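The Great Bedspread Sort

I used to fold laundry wherever I happened to be standing, which meant half of it never got folded at all. Then my neighbor Rogério Araújo (the tidiest man in Ulalmont, and he knows it) told me to dump the whole lot on the bed and stay put until I could see the sheet again. So that's what Friday mornings look like now, and I kind of love it!

I always start with jeans. They're big, they're stiff, they hog the room, and once they're out of the way everything else feels easy.

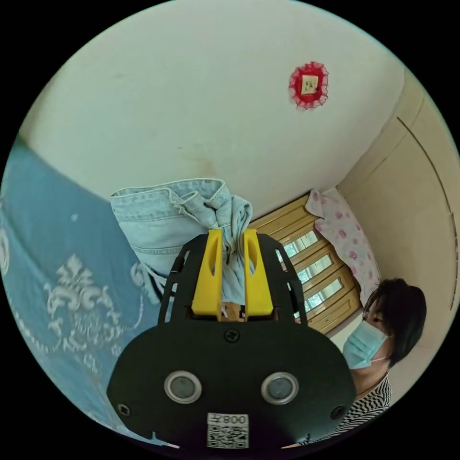 Give the Jeans Some Space

Lay them out flat, waistband at one end and legs running straight across the bed. Push the pockets back in while you're at it – mine love to stick their white linings out – and smooth the seams with your palm. Our blue sheet with the white scrolls is so busy that pale denim practically glows on it, so I never lose a pair. 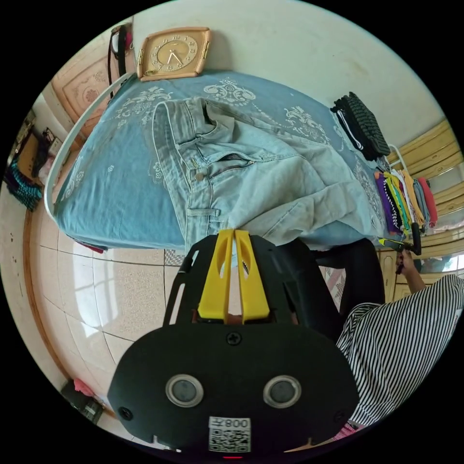 I fold one leg over the other, then in thirds, and I don't fuss about the waistband. My friend Ivan Lytvynenko irons his first. It takes him 20 minutes a pair and I've told him what I think of that!

Next come the knits and T-shirts, in a row along the far end. Purple by green by yellow, whatever comes up. I tried sorting by color back in April and gave up after 11 days.

The dark things do get piled together, though, stripes next to plain with a pale one on the end, and I tip that pile on its side so every fold shows.

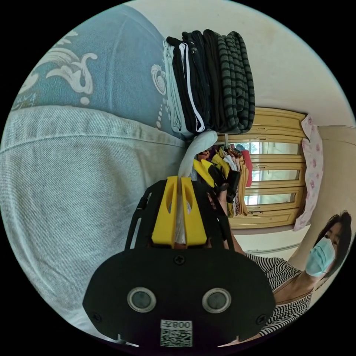 Getting It All Into the Wardrobe

Carry the piles over one at a time, heaviest first. Jeans go on the low shelf, knits in the middle, and anything thin wherever it'll fit.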